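Altden Folk Story Archive
How to Submit a Retold Tale
Updated February 2018

Contributors may send traditional tales from any region. Please follow the steps below before mailing a text to the Pludine reading room.

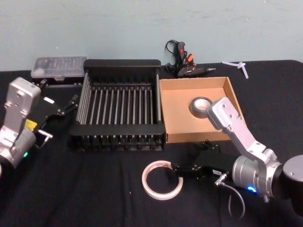
Table with black cloth.

Step 1. Name your source. Give the title of the collection, the tale number if there is one, and the page. The Chaturvedi index lists 269 tale types; enter the matching one on the cover sheet. 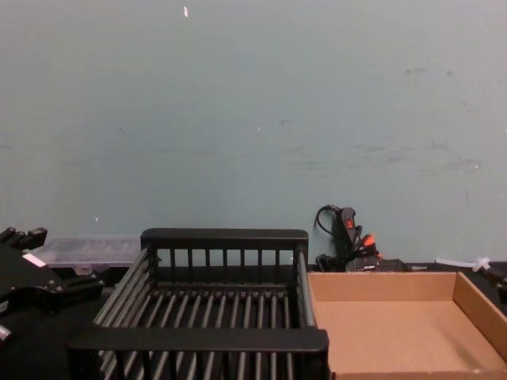 Step 2. Retell the tale in your own words. Keep the order of events and any repeated verses. A tale may run to 6 pages. Dialect words should be explained in a note at the end.

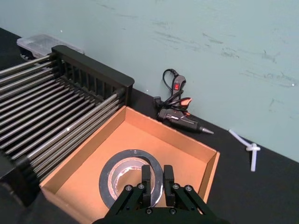
Step 3. Prepare two copies. The first stays at Altden and the second goes to the Zovcombe branch for review. Do not staple the pages.

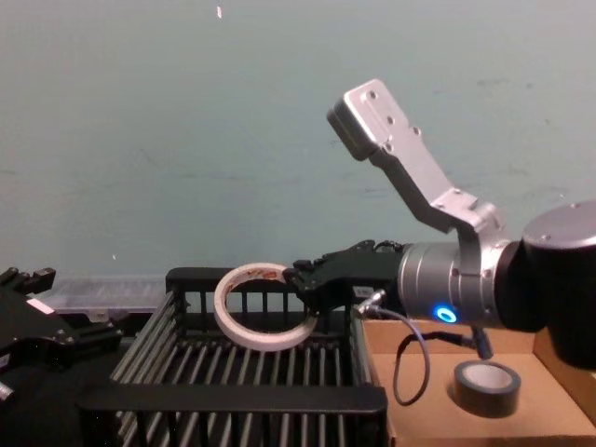 A roll of white masking tape over a wire basket.

Step 4. Sign the permission form. Texts without a signed form are returned unread. Changes to an accepted tale must be requested in writing.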